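Endberg Street Block Association – minutes, 2/19/22

I'm typing these up from my own scribbles, so shout if I got you wrong! Iresha Jayawardena ran things and Muthoni Langat brought the tea. We approved the December minutes with one fix (the bake sale made $348, I had left off the 8).

First up was the street party. We're going with Mushi for the food again, and Iresha will ask them to keep the price the same as last year.

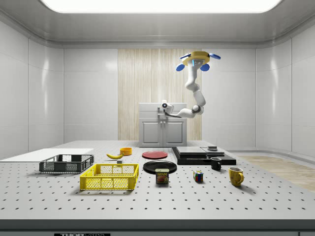 Muthoni wants the music to stop at 9 – I argued for 10 and lost. The band will be Skekina if they can make it, and she's calling them this week.

Next we got onto the shared kitchen, and this took forever. The old cupboards at the hall have to go, we all agree on that. I'd be happy with something plain, like the gray cabinet with the two paneled doors and the light countertop, and Muthoni liked the wood-grain slats going up the wall behind it.
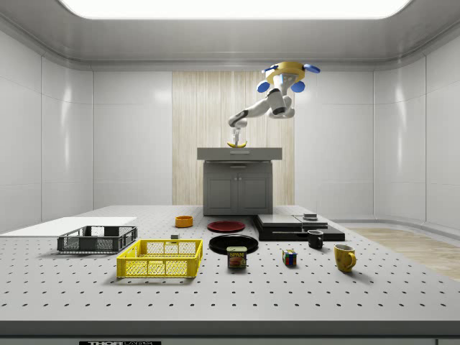 Snacks for the kids' races came up after that. Last time we had chips and there were crumbs in everything, so I said fruit. A banana like the yellow one over the cabinet is easy for little hands, and Iresha will get 43 of them from Amico.

Still open: who has the hall key. Please check your coats.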